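3.2 Data collection in the project course

Collection ran over four weeks in the spring term, student teams only, no paid operators. Each team got one hand-held gripper, one white table and a box of household objects bought in Zeldale. Target was 200 demonstrations per team. Most teams made it, one (team Tanguy) stopped short after a cracked finger mount and is kept in the training set but left out of Table 2.

Teams named themselves, we keep the names here becuase the log files use them. Travard and Pestadstead worked mornings, the others whenever the room was free. A session was up to 35 minutes — after that grip quality dropped and students started rushing the approach. Breaks were not logged, should have been.
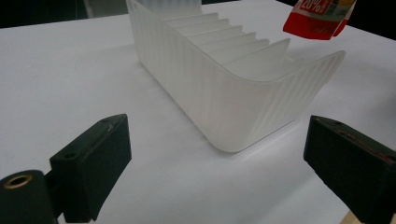
Figure 3. Approach phase, organizer tray task.

Translucent objects were the hard part of the course and the reason for a second round of collection. In the first round students picked them from the box last, so they ended up under-represented and the early policies closed on air or on the wall of the object. For round two we fixed the order and put the translucent items first. The tray in Figure 3 is a typical case: frosted plastic on a white table, very little contrast at the wall, and the slanted dividers inside show through and give the network a second set of edges to lock onto. Teams were told to come in with the fingers wide open, near the curved end, and to hold for a moment before closing. The shadow on the table was often a better cue than the wall itself, at least to the students labeling the frames. Whether the policy uses it the same way we can't say, see 5.1.

Labeling. Every demonstration was cut by hand into approach, close, lift, place. Two students per clip, disagreements went to Lucienne Jacquet, who ran the Friday lab. Close was the worst boundary by far. Teams disagreed on whether first contact or full stop of the fingers counts — we settled on first contact halfway through the term and relabeled the older clips, apart from 24 that had been exported already. Those are flagged in the release.

Grading was seperate from policy performance. Students were marked on protocol, logs and a short report, so a team with a weak policy could still do well. This mattered for the data: in an earlier run of the course, teams graded on success rate quietly deleted failed attempts. Failures are now kept and tagged with a one-word cause (slip, miss, tilt, other). "Other" was overused and we would split it next time.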